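Notebook > Small Spaces > Nine Drawers for Small Things
Posted in July by the author of Menent Notebook
Filed under: Sorting and Keeping, Home Desk

I have wanted to write about the yellow organizer for a long time. It is a small thing, and maybe for many people it is not a subject. But I live with many very small objects, and the small objects decide if my evening is calm or not calm. 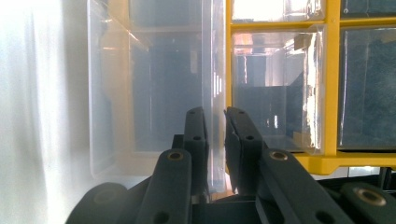
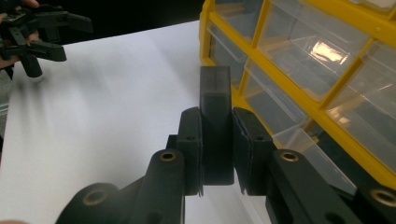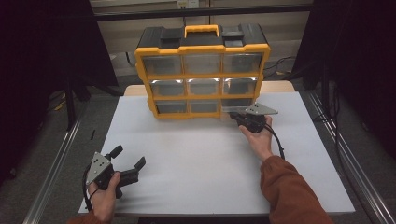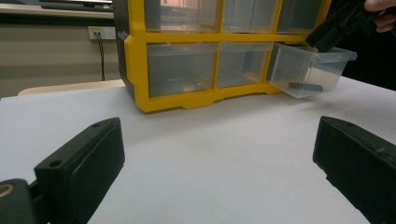
Words: 1,628 with the older notes, which are kept on their own page

The organizer is a case with a yellow frame and nine clear drawers, three rows of three. It has a black top and a yellow handle. I bought mine in the shop Plurkulico, near the bus station, where they sell household things on the ground floor and tools upstairs. It was upstairs. I paid 18 for it and I carried it home by the handle, through the rain, and the handle did not complain.

Before it I kept everything in one cookie tin. The tin had screws, batteries, the feet from a chair I do not own anymore, picture hooks, two keys, and a layer of something like sand at the bottom. When I needed one picture hook I turned the tin over on a towel and looked. After this I put everything back in the tin, and I was proud that I had cleaned up. I did it like this for years.

The first thing I learned with drawers is that you must not fill them on the first day. I did it wrong. I took the whole tin and divided it into nine parts, more or less equal, as if it was a cake. All drawers were full and I still did not know where the hooks were. So I emptied everything again on the towel and began with one drawer only, for the things I had looked for in the last month. It was picture hooks, fuses and the small key for the radiators. The second drawer came one week later.

Now I leave some drawers empty and I feel no shame about it. An empty drawer is useful. When I find a little part on the floor and I don't know what it is from, it goes in the middle drawer of the bottom row. There it can wait for 30 days. I write the date on a piece of paper tape and I put the part on the tape. If in this time nothing in the apartment falls down or stops working, I throw the part away. One time I threw away the stopper of the balcony door and had to order a new one from Dobson, and they sent it in a box so big that I kept winter gloves in it afterward. But one mistake is acceptable to me.

I want to say something about clear plastic also. In the shop there was a second model with closed gray drawers, and it looked more serious. I stood a long time between the two. My mother tongue has a word for a person who stands too long in a shop, and it is not a kind word. In the end I took the clear one and I am glad. You look through the front and if something small and beige is in there, you see that it is small and beige, and often this is enough to remember it. Labels I tried too. I printed them very nicely, and then I moved the things to other drawers and the labels were telling lies. I took them off with warm water and a spoon.

The weak point of the clear plastic is light. In the evening, the lamp makes bright stripes on the fronts and you see mostly the lamp. I turned the case a little on the table and it became better. If you have a window behind you, it is the same trouble in the morning until ten.

Then there is the question of pulling out. These drawers have a lip on the top edge, and I take the drawer by this lip. You should pull it slowly and straight. If you pull with one corner first, the drawer goes out crooked, and when something round and heavy is inside, it rolls to the front and the drawer wants to tip. It happened to me with a roll of solder. It fell on my foot and after this it went under the stove, where it lived until spring. So for round things I use the bottom row only. The fall is short from there, and the case stands more firmly when the weight is low.

I also learned that a light case slides on a smooth table. When I push a drawer in, the whole thing travels to the back. My solution is to put one hand on the side while the other hand works. I tried rubber feet from Weltomine, the self-adhesive kind, and they held well for the summer, and then with the first cold weather two of them came off. I should probably clean the bottom with alcohol and try once more.

My present order is like this, if somebody wants to copy it:

Top row: batteries that are good, fuses, picture hooks.
Middle row: tape and string, needles with thread, pencils that are too short for the pencil cup.
Bottom row: screws in a bag, the waiting drawer, round things.

The old batteries don't live here. They go in a jar by the door, so that I take them with me when I go to the shop. Before, I had good ones and old ones together, and I was testing each battery in the flashlight like a scientist.

I counted one evening how many things I own that are smaller than my thumb, and I stopped at 180. I did not finish the bag of screws. I think now that a second organizer would be a mistake, even if they have it in blue. When the nine drawers are full, something must go out, and this week it is the short pencils. My neighbor's daughter will have them for school, if she wants them.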